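Michailidis opens up its lunch hour: paid, protected and a full 57 minutes

May 7, 2023

Hi, I'm Borghild Lundgren, and I run the people side of things at Michailidis, the bookkeeping and payroll company on Ternisside. I don't usually write our press releases (you can probably tell), but this one is close to my heart, so I asked if I could have a go.

Starting this month, everybody who works here gets a paid lunch break of 57 minutes, every working day, with no meetings allowed inside it. Phones go to the answering service. The shared calendar is blocked out in green, and it won't let you book over it — believe me, I've tried!

Why 57? Our phone system needs three minutes to switch back over, and I didn't want anyone giving up the end of their sandwich for free and calling it an hour. So we called it what it is.

The idea goes back to December, when we were deep in year-end work and I ate at my keyboard for six days running. I wasn't the only one. We sent out a short survey after that, and the answers were pretty blunt. People were skipping lunch, or grabbing something at four in the afternoon, and then going home too wiped out to cook. One person wrote "what lunch" and left the other boxes blank.

We tried the new break with two teams first, payroll and new accounts. Payroll loved it from day one. New accounts took longer to come around, and I'll be fair to them, their clients like to call at noon. We ended up moving their break to 1:15, and that settled most of it.

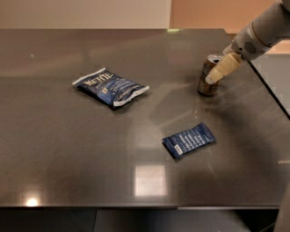 Ebbe Engström was against the whole thing at the start and doesn't mind my saying so. He told me he figured he'd just end up staying later to make up the time, and that he still does on some days, but that he'd be pretty annoyed now if anyone tried to take the break away. I'll take that!

There's a bit of money in it too. Each of our offices gets $1,000 a year to spend on making lunch nicer, and the people who work there decide how. Ternisside voted for better chairs and a second microwave. Our Bravside office is still arguing about a coffee machine, and I'm staying well out of it.

A few practical things for our clients. You can still leave a message during the break, and we'll call you back the same afternoon. Payroll deadlines haven't moved. If you have something truly urgent, the answering service has a number for whoever is on call that day, and that person takes their own break later on.

We're also happy to share our survey questions and the wording of the policy with any other local business that wants them. Stester, the print shop down the street, has already asked for a copy, and I'd love to hear from more of you — especially if you've tried something like this and hit a snag we haven't thought of yet.

For the policy, the survey or a chat, call the main Michailidis office and ask for me or for Oanh Mai. Just not at noon, please.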